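Two Hands, One Basket: Our Shared Workshop Build
Project report by Rokeya Howlader and Kilian Leitner

3. Building the grippers

We started in September with a corner of the Trastlow workshop, a borrowed desk and far more enthusiasm than screws. Our plan was a pair of hand-held grippers that a person could use to show a robot how to tidy up small household things, and we wanted to make as much as we could ourselves (Kilian would happily have made the desk too). We named the pair Caka, after a long evening of much worse names.

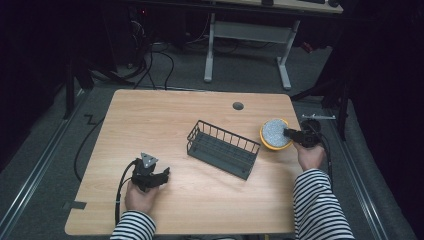
Working with both hands took more getting used to than either of us expected. Your fingers want to do the job themselves, and for the first few sessions we kept putting a gripper down to nudge something into place. Shanthi Paul, our adviser, made us stop doing that and start the whole try over, and she was right, though we grumbled. We set ourselves 100 tries for the basket task and got through 70 before the end of term.

3.1 Finger pads

The fingers went through more versions than any other part. Our first pads were rounded, and smooth things rolled right off them, so Kilian drew a plain block with flat faces and two small holes in it. The arms have brass threaded inserts, and we can't recommend those enough! Before that we drove screws straight into the plastic and stripped the threads every time we changed something.

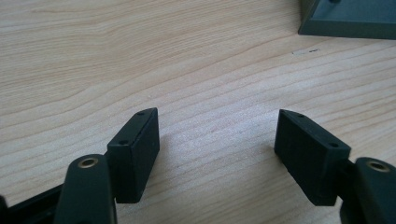

A set of pads takes an evening to print and clean up, and we allowed ourselves 24 sets for the whole project, mostly to keep the plastic bill down. Mitali Munshi from the year above us lent us her file and a good deal of patience when our corners kept coming out lumpy.

3.2 Soft things

Hard objects were fairly kind to us. Soft ones were another story, because you can't feel through the pads how much you're squeezing, and so you end up watching the object very closely and easing off by eye. We'd like to put a force sensor in the next version if the budget stretches to it.
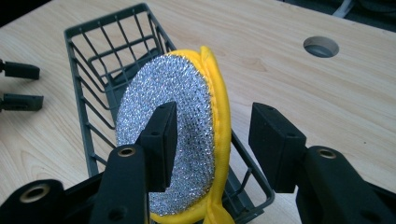 Figure 3. Scrubber with yellow backing, held upright over the wire basket.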